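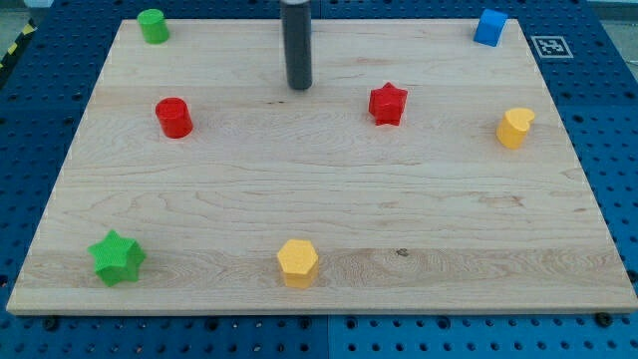

**Section 4. What we would buy again**
Máté Kovács and Dima Obeidat, February 15, 2022

The Zalby quote came to 110 dollars for a set of shaped blocks, and we are not convinced. Our pushing tests need a flat board, a few colored shapes and a plain rod. Stars and hearts do turn differently from cubes, so we kept them in the plan, but any toy store sells those.

Fodor offered a spare rod tip for 60. We asked how long one lasts and got no figure — only a brochure. We budgeted for 2 anyway.

The printed marker on the table costs us a sheet of paper. Presthorpe wanted 22 for theirs.

Storis has not answered our December email about a second board. Until it does, that line stays at zero, and the total in Table 3 is too low.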